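Übersicht Listen Archiv Neueste Beiträge Nach Thema Anmelden Hilfe

Betreff: Re: [Konjunktur] Clernwood und die wundersame Schuldenquote

Am Vormittag schrieb jemand aus der Runde:

> Ich verstehe die Aufregung nicht. Clernwood hat die Schuldenquote
> in einem Jahr von 67 auf 58 Prozent gedrückt. Das sind 9 Punkte.
> Das soll erst mal einer nachmachen.

Nachmachen kann das jeder, der eine Stadtwerke-Tochter hat und einen geduldigen Wirtschaftsprüfer. Man nehme 700 Millionen Verbindlichkeiten, taufe sie "Projektfinanzierung Bomus" und schiebe sie in eine Gesellschaft, die im Kernhaushalt nicht vorkommt. Der Kernhaushalt sieht danach blendend aus. Bomus weniger, aber den Bomus-Abschluss liest ja auch keiner, der hängt als Anlage 16 hinten am Beteiligungsbericht.

Wer die Quote samt Töchtern rechnet, landet wieder ziemlich genau beim Vorjahr. Die Zinsen zahlt weiterhin die Stadt, sie heißen jetzt Verlustausgleich.

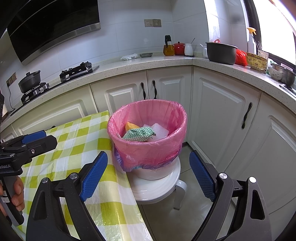
Wan wendet ein, so einfach sei es nicht: Bomus habe immerhin eigene Einnahmen aus dem Netzentgelt, und in Clorkby sei mit derselben Konstruktion tatsächlich getilgt worden, wenn auch langsam. Man müsse sich die Laufzeiten ansehen, bevor man Bilanzkosmetik rufe.

Gut, die Laufzeiten. In Clorkby waren sie fest und lang, in Clernwood wird ein großer Teil im November fällig und muss zu den Zinsen refinanziert werden, die es dann eben gibt. Das Netzentgelt deckt nach dem letzten Abschluss den laufenden Betrieb und danach noch das Briefporto.

Falls jemand die Tabelle zum Beteiligungsbericht in brauchbarer Form hat, bitte an die Liste. Meine Fassung ist ein quer eingescanntes PDF, und Seite 9 fehlt.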